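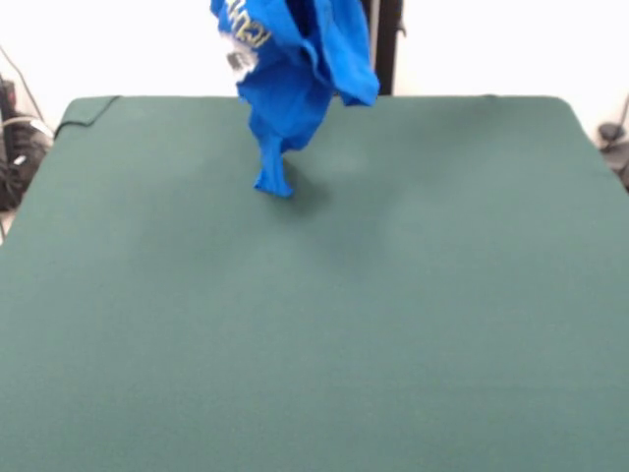

**Figure 1.** Blue T-shirt with a gold or pale-yellow print, suspended over the green mat. The cloth gathers into deep folds above and narrows to a twisted lower end.

### 3.2 Hanging configurations of short-sleeved garments

Garments were drawn from the mixed household set assembled at Evadville in March, which contains 271 items. The present section is limited to T-shirts, of which 13 were retained after removing those with open seams or stretched collars. Each shirt was crumpled by hand, raised from a random point on the cloth, and left to hang above a covered table until swinging had stopped. The procedure follows Motaung and Venter, except that the rest period was extended to 90 seconds.

We distinguish two hanging forms. In the *open* form, the body of the shirt falls as a broad sheet and the hem can be traced along most of its length. In the *roped* form, the cloth turns about its own vertical axis and the lower part closes into a narrow strand. Mixed cases occur. The shirt in Figure 1 is roped at the bottom, while a wide, loose flap remains on the right side of the upper portion. Such cases were coded as roped, following the state of the lowest part of the garment.

Printed areas served as landmarks when the collar and hem could not be located. Their value depends on how the folds cross them. Lettering in particular was often only partly legible, as in Figure 1, and coders were told to record the position of a print without trying to restore the word. A print visible on the outside of the cloth was taken as evidence of which face was exposed at that point, but was not used to infer the orientation of the rest of the shirt.

Coding was carried out separately by Fatima Motaung and Nobuhle Venter. Disagreements arose mainly over mixed cases, where the flap was large enough to suggest an open form. These were settled by discussion, and the original codes were kept for the agreement analysis in Section 4.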